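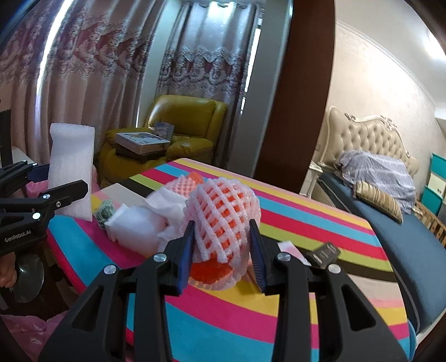
Brock Poirier reckons the soft stuff is where most of the hours go. Fruit in a foam net, he told me over a bad phone line on Friday, August 21, 2026, is worth more to him than a whole week of wooden blocks.

"Blocks are easy. You close, you lift, done. With a net on there you've got give before you even touch the fruit. So when do you stop squeezing? I can't write that down as a rule. I can show it, over and over."

Showing it is the job. Poirier runs collection for Gumwood, a small outfit that gathers hand-held gripper demonstrations and hands them to the people training the model. People do the moving, in their own homes, at their own tables. A gripper in each hand, a task card, go.

Why homes? "Because the lab table is grey and the lab light never changes. We had a first batch, all lab, from last November. Model looked great. Then we took it to somebody's kitchen and it reached for the pattern on the tablecloth." He laughs at that one now. Didn't then.

The current task is called Farnia, after nothing in particular, he says, they ran out of sensible names. Pack and unpack fruit. Net on, net off, sheet around it, sheet away. 18 home setups so far, 418 episodes kept. And thrown out? Longer pause. "More than I'd like. People get fast. They get good and then they get sloppy, they flick the thing instead of placing it. Looks fine till you play it back slow."

Does he cut all the mistakes, then? No, and he was pretty firm here. A slip where the person recovers stays in. "That's gold. If the fruit rolls and you go after it, I want that. If it rolls and you put the gripper down and use your fingers, that's out, it teaches nothing."

Rest breaks every 19 minutes. Wrists, mainly. I asked if collectors complain about the weight and he said they complain about the task cards, wich he writes himself. The next version will be shorter. "Nine lines. Somebody told me nobody reads past nine."

Labeling goes through a tool called Drendine and he has opinions on it, most of them not for print. The gist: it wants one clean start and one clean end per grasp, and two-handed work doesnt have those. One hand is holding while the other is still deciding. For now they mark each hand by itself and line them up later, by eye.

After fruit, bags. Thin plastic, handles, the kind that sticks to itself. He's not looking forward to it. "Ask me in November," he said, and had to go, somebody was at the door with batteries.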